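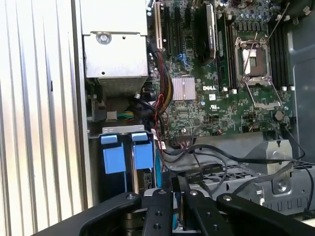
Elasico 데스크톱 분해·조립 셀

중고 PC를 손보는 작업장에 가 보면 늘 같은 장면이 반복됩니다. 옆판을 열고, 드라이브를 빼고, CPU를 갈고, 케이블을 다시 꽂고, 닫습니다. 사람에게는 지루한 일인데 기계에게는 아직도 꽤 어려운 일이에요. Elasico 셀은 바로 그 일을 어디까지 기계에 맡길 수 있는지 끝까지 밀어 보려고 만든 장비입니다. 이 페이지에는 잘되는 것과 안되는 것을 같이 적었습니다. 안되는 쪽도 저희는 꽤 재미있게 보고 있거든요!

왜 하필 데스크톱인가

가정용 로봇 이야기를 하면 다들 설거지와 빨래부터 떠올립니다. 물론 그것도 어렵습니다. 그런데 컴퓨터 내부 작업에는 어려움이 종류별로 다 들어 있습니다. 단단한 부품을 소켓에 정확히 맞춰야 하고, 휘는 케이블을 비켜 가야 하고, 레버는 적당한 힘으로 젖혀야 하고, 케이스 벽 때문에 손이 들어갈 각도도 몇 가지 안 됩니다. 여기서 배운 것은 서랍 정리나 식기세척기 비우기로도 상당 부분 이어질 거라고 저희는 기대합니다. (기대라고 썼습니다. 아직 증명한 건 아니에요.)

개발을 이끄는 Natalina Serra는 처음 설계안에서 자동차 부품용 대형 셀을 줄여 쓰려 했다가, 드라이브 베이 앞에서 팔꿈치가 걸리는 걸 보고 배치를 전부 다시 그렸습니다. 지금의 낮은 작업대와 비스듬한 접근 자세가 그때 나온 겁니다.

기본 구성

협동 로봇 팔 2대
두 손가락 평행 그리퍼, 손목 카메라 포함
작업 영역 고정 카메라
알루미늄 프로파일 작업대
부품 거치용 3D 프린팅 고정판(CPU, 메모리, 소형 기판용 교체 블록)
제어 소프트웨어 Sunel, 작업 기록 및 재생 기능 포함

고정판은 저희가 제일 좋아하는 부분입니다. 화려하진 않지만 효과가 정말 큽니다. 부품을 아무 데나 내려놓으면 다시 집을 때마다 위치를 찾아야 하는데, 자리가 정해져 있으면 그 과정이 통째로 줄어듭니다. 도면 파일도 함께 드리니 블록 모양은 마음대로 바꿔서 출력하세요.

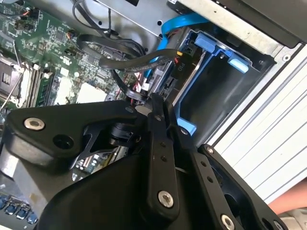

지금 할 수 있는 일

드라이브 캐리어 꺼내기와 끼우기는 가장 자신 있는 항목입니다. 손잡이가 크고 밝은 색이면 카메라가 잘 찾고, 레일이 마지막 구간을 잡아 주니 약간 어긋나도 들어갑니다. 사내 시험에서 캐리어 꺼내기를 583회 돌려 보았고, 그중 사람이 손을 댄 경우는 30회였습니다. 대부분은 케이블이 캐리어 앞으로 넘어와 있던 경우였어요.

메모리 모듈 빼기도 괜찮습니다. 양쪽 래치를 벌리는 순서를 두 팔이 나눠 맡으니 훨씬 안정적입니다. 꽂는 쪽은 조금 다릅니다. 슬롯에 맞추는 데까지는 잘 가는데, 마지막에 눌러 넣는 힘을 아직 보수적으로 잡아 두었습니다. 기판이 휘는 것보다는 한 번 더 시도하는 편이 낫다고 판단했습니다.

CPU를 거치대로 옮기는 작업은 시연할 때마다 반응이 제일 좋습니다. 얇은 부품의 옆면만 잡아야 해서 속도는 일부러 늦췄습니다. 보고 있으면 숨을 참게 됩니다!

아직 어려운 일

케이블입니다. 정말 케이블이에요. 전원 다발이나 SATA 케이블은 같은 모델의 컴퓨터라도 대마다 모양이 다르고, 한 번 밀면 엉뚱한 데로 가서 다른 부품을 덮습니다. 커넥터를 뽑는 동작 자체는 배울 수 있는데, 뽑기 전에 어느 선을 먼저 치워야 하는지 정하는 일이 훨씬 어렵습니다.

금속 그릴과 방열판도 골치입니다. 반짝이는 면에서 깊이 값이 튀면 팔이 머뭇거립니다. Sunel 최신판에서는 손목 카메라와 고정 카메라의 추정이 서로 다를 때 자세를 바꿔 한 번 더 보도록 했고, 멈추는 횟수가 눈에 띄게 줄었습니다.

작은 나사도 적어 둡니다. 풀어서 트레이에 놓는 것까지는 되지만, 케이스 바닥으로 떨어진 나사를 찾아 집는 건 사람이 하셔야 합니다. 이 부분은 당분간 바뀌지 않을 것 같습니다.

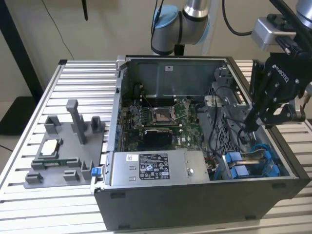 현장에서 써 본 이야기

재생 PC 업체 Dal Bello의 작업반장 Arturo Tedesco는 셀을 들여놓고 첫 달 내내 옆에 의자를 두고 지켜보았다고 합니다. 지금은 드라이브 회수를 셀에 맡기고 본인은 기판 점검을 합니다. 그가 보내 준 메모에는 이렇게 적혀 있었습니다. “빠르지는 않습니다. 대신 점심시간에도 하고 있어요. 케이블만 미리 묶어 주면 꽤 믿을 만합니다.”

이 메모를 받고 저희는 설명서에 케이블 정리 항목을 따로 넣었습니다. 투입 전에 느슨한 선을 벽 쪽으로 묶어 두면 결과가 확실히 달라집니다. Dal Bello가 8월까지 처리한 본체가 2,000대를 넘겼고, 거기서 나온 실패 기록이 다음 버전의 학습에 그대로 들어갑니다.

Flestholm 연구실에서는 같은 셀을 조금 다르게 씁니다. 판매용 작업이 아니라 조립 순서 연구에 쓰는데, 고정판을 자체 설계로 바꾸고 왼팔은 잡아 주는 역할만 시킵니다. 저희가 생각지 못한 배치라서 보자마자 도면을 얻어 왔습니다.

설치와 유지

바닥이 평평하고 단상 전원이 있으면 됩니다. 작업대 높이는 조절되며, 케이스는 옆으로 눕혀서 열린 면이 위로 오게 놓습니다. 새 기종을 등록할 때는 사람이 팔을 직접 움직여 시범을 보여 주는데, 캐리어 작업이라면 오전에 시작해 그날 안에 끝낼 수 있습니다. 그리퍼 손가락 패드는 소모품이고, 교체용 세트의 주문 번호는 282입니다.

안전 구역 설정은 설치할 때 함께 잡아 드립니다. 속도를 올리고 싶은 마음은 이해하지만, 사람이 곁에서 일하는 곳이라면 기본값을 그대로 두세요.

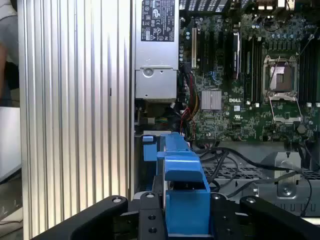

컴퓨터를 잘 다루는 로봇이면 집안일도 바로 시킬 수 있나요?

아직은 어렵습니다. 이 셀은 작업대와 고정판이 제자리에 있고 다룰 물건의 종류도 정해져 있을 때 제 실력을 냅니다. 집에서는 물건의 위치와 모양이 매번 달라지니 같은 성공률을 기대할 수 없습니다. 잡기와 끼우기 같은 기본 동작은 옮겨 갈 수 있다고 보고, 현재 서랍 여닫기와 그릇 꽂기로 시험하고 있습니다.

시연 신청

사용 중인 본체 기종과 맡기고 싶은 작업을 적어 보내 주세요. 가능하면 실제 본체를 가져오시는 게 좋습니다. 케이블이 엉망인 것도 환영합니다.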